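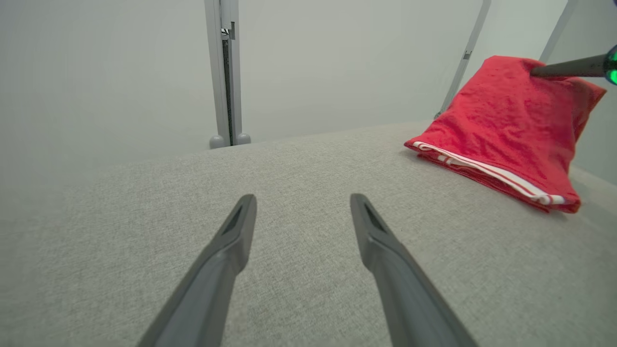 Call for participants: Huria, a new outdoor piece in Wemcombe

Luo is looking for 11 people to help make and perform Huria, a walking show for the old rail yard at Wemcombe. Dancers, jugglers, stilt walkers, singers who can climb stairs while singing. People with no stage background may apply too.

We should say early on that we are wary of calls like this one. Most of them promise to transform a town. We doubt a 40-minute show can do that, and we won't ask you to say it did in a feedback form. Our last outdoor piece, Hutus, got decent crowds on two nights and lost half of them to the rain on the third. The parking lot stayed a parking lot.

What the work is

Four weeks of rehearsal, mostly evenings, then six performances. The audience walks with you, which sounds charming until a dog joins in. There is no finished script. Director Mudassar Chaudhry has a route, a few songs and a long list of things he does not want, including drum circles, slow-motion running and anyone playing the wind.

Who should apply

You need to be 18 or over and able to be on your feet for an hour on gravel. Tell us about access needs and we'll tell you plainly whether the route can meet them. Parts of it can't yet, and we are arguing with the yard's owners about a ramp.

Please don't apply if you mainly want exposure. We have never seen any evidence that it exists.

Pay

$60 per rehearsal, $27 an hour for fittings and meetings, and a separate fee for each show, set out in the contract before you sign. Travel within the county is covered. Meals are not, apart from show days.

How to apply

Send one page or a two-minute video. Phone quality is fine. Skip the artist statement and tell us about something you made that went wrong, and what you did next. Applications close 2022-06-18 at midnight. Everyone gets an answer, including the people we turn down.

If the funding falls short we'll cut performances before we cut pay. The remaining shows would then move to February, indoors.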